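Category: Student Projects > Robotics > Product Tests

Putting the Groltetti Kit Through Pick and Place
by Forough Nouri

So our club finally got to borrow the Groltetti arm kit (the $849 one, not the $385 starter box), and my project was to figure out if it's worth buying for Plerkthorpe. I had it for most of February and I loved it, even on the days I wanted to throw the manual out the window!

Setup took me 2 afternoons. The software is friendly, but the part on wrist camera calibration is only one page long, and I had to ask my project partner Elaheh Akbari to read it out loud while I clicked. After that we moved on to the corn and plate task, which is the one I'd been looking forward to. You teach it by demonstration, and I recorded 28 demos before training anything.
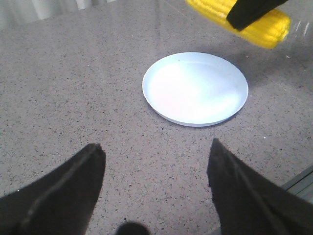
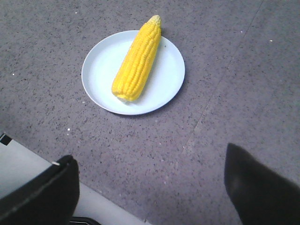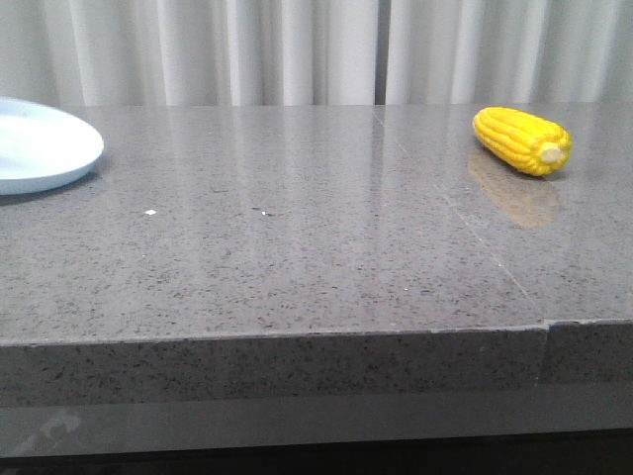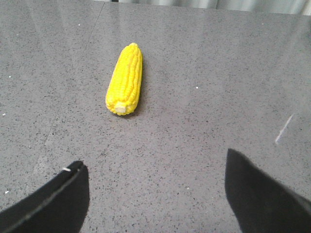 Fig. 1. Corn and plate task. The third picture is the side view; the others are from the wrist camera.

The shiny counter worried me a little, with all those reflections, so I'd like to repeat everything on a dull mat and compare. I also think the kit should come with more fingertip options (they sell them separately, grrr). What I really liked was the replay tool. You can scrub through a demo, toss a bad one and keep going without starting the whole set over.

Would I buy it? For a club, yes. For one kid at home, I'd get the starter box first and save up. Next I want to try a bowl in place of the plate, and Elaheh wants to do the teaching this time.

14 comments | 6 shares
Contact the Dedach Student Projects page | Back to top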